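Grasp Planning Engineer, Hand Control Software – Kiron
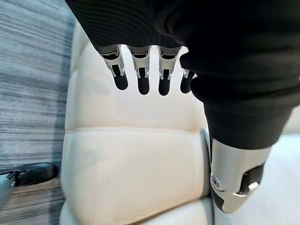 We're a friendly team of 20 and we'd love one more person to look after Rindel, our planner for multi-fingered hands. You'd spend your days in C++ and Python, working through contact timing and finger limits, and a fair few afternoons replaying logs with us – there are 1,488 waiting! Six months to start, extended if we all get along. Send a short letter and some code you're fond of by the end of November.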